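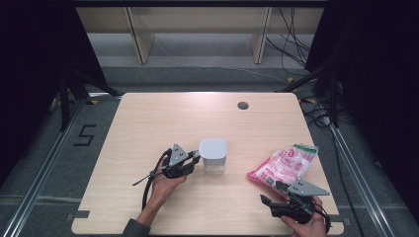 Decanting from a printed plastic bag into a lidded canister: how much headspace, and what to do with the bag?

Posted by Heather Stubbs, 5th August

I am moving dry goods out of their plastic bags and into white cylindrical canisters with rounded-square lids. The lower part of the canister looks translucent, so the fill level can be read from the side. Stated capacity is 600 g of granulated sugar. Two problems.

First, a bag that should fit leaves a small amount over when the product is flaky or puffed. Second, once the bag is thrown away I lose the date and the code printed on it. I work on a small table with a cable hole near the far right, and spilled grains end up in the hole. Is there a standard method?

Loredana Fabbri

Capacity in grams only applies to the product it was measured with. Go by volume. Fill the canister with water to 12 mm below the rim, pour the water into a measuring jug and write the figure on the base. Dry the canister completely before use. For puffed or flaky goods, expect to get much less weight into the same volume.

Procedure:
Shake the contents down to the bottom of the bag before opening it.
Cut one corner of the bag, with an opening of about 50 mm. A full-width cut pours too fast.
Hold the canister with one hand at the base and pour with the other.
Stop at half, tap the canister on the table, then continue.
Wipe the rim before fitting the lid. Grains on the seal are the usual cause of a lid that lifts.

Cover the cable hole with masking tape while you pour.

Osian Llewellyn

Just buy bigger canisters. I have the Trellby ones and everything fits.

Morven Farquharson

Agree with Loredana on volume. On the second point, cut out the panel with the date and the code and tape it to the back of the canister. If the date is on the top seam, copy it to a label before cutting the corner. Pencil on masking tape survives handling better than felt pen on the plastic.

Do not top up a canister that still has old stock in it. Empty it, wash it, let it dry overnight and refill. Any surplus can stay in the original bag, folded down twice and clipped, and should be used first.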